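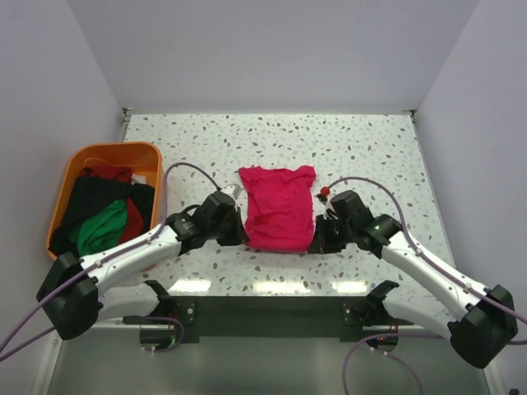 Writing a cell rule sheet for two-arm cloth handling

Good rule sheets are short, get read at the bench and get argued over in the lunch room, and I love writing them! I've now done 5 of them for two-arm cells, first at Kundville and lately for the laundry-sorting benches at Estano, and this page walks you through how I put one together. Start with the space the arms share. Two arms facing each other across one garment, each with its gripper at a near corner, are working very close together, and the cloth between them ties one arm's movement to the other's. So your first rule should treat the pair as a single machine. One stop button halts both. One person has control of both. If you're tempted to write separate sheets for left and right, don't, you'll only end up with two sheets that disagree.

What you'll need

A tape measure, masking tape, the manual that came with your arms, any safety standard your site already follows, and somebody who will be running the cell day to day. Set aside 40 minutes for the first draft. It'll be messy and that's fine.

Step 1. Mark the reach

With the power off and locked out, work from the reach figures in the manual and tape the outer limit on the floor and bench. Don't forget the elbows. People watch the grippers (of course they do, that's where the fun is) and forget that an elbow can swing out well past the edge of the table. Write the rule in plain words: hands and sleeves stay behind the tape whenever the drives are on.

Step 2. Give every loose thing a home

Bins, spare cloths, tools, your coffee. Anything that lives inside the tape gets a fixed spot, and the spot goes on the sheet. A bin that has wandered a few centimetres is still a bin the arm thinks is somewhere else. At Estano we put tape corners on the bench for each bin and check them at the start of a run.

Step 3. Sort out the cables

Cables that ride along an arm need enough slack for the full bend of the elbow and no more. Jog each joint slowly to both ends of its travel and watch the cable the whole way. Then do it again with the other arm raised, as loops that behave nicely alone can catch on a neighbour. Fasten, re-check, and write down which joint positions you tested.

Step 4. Write the lifting rules 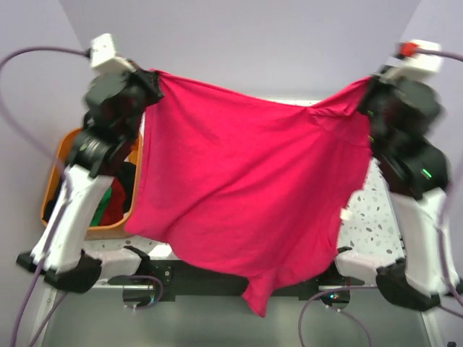

Both grippers on the top corners, hem hanging past the front of the table.

My favourite part! Cloth does whatever it likes once it leaves the table, so these rules need the most thought:

Lift slowly until the whole piece is clear of the surface.
Check how far the hem hangs. If it reaches over the beam or a bin, the next move has to allow for that.
Never pull the arms apart to flatten a wrinkle unless a force limit is set on both.
If one gripper loses its corner, both arms pause. The remaining arm doesn't carry on alone.
Nobody reaches in to straighten a sleeve while the drives are live, even if it's only for a second.

That last one was broken more than all the others put together when we tried the draft at Bustos, so we moved it to the top of the sheet in bigger type.

Step 5. Agree on what a stop means

A pause and an emergency stop are different things and your sheet should say so. Find out whether your grippers open or hold when power is cut. Test it with a cloth you don't care about, and write the answer beside the stop button where everyone can see it.

Step 6. Try it, then trim it

Run the cell under the draft and keep a simple log. Our Dundville log had 319 lifts in it by the end of April, and reading it back got rid of 2 rules that weren't doing any work. Fewer rules means more of them get followed.

Print it large, put the revision number in the corner, and take the old copy down before the new one goes up.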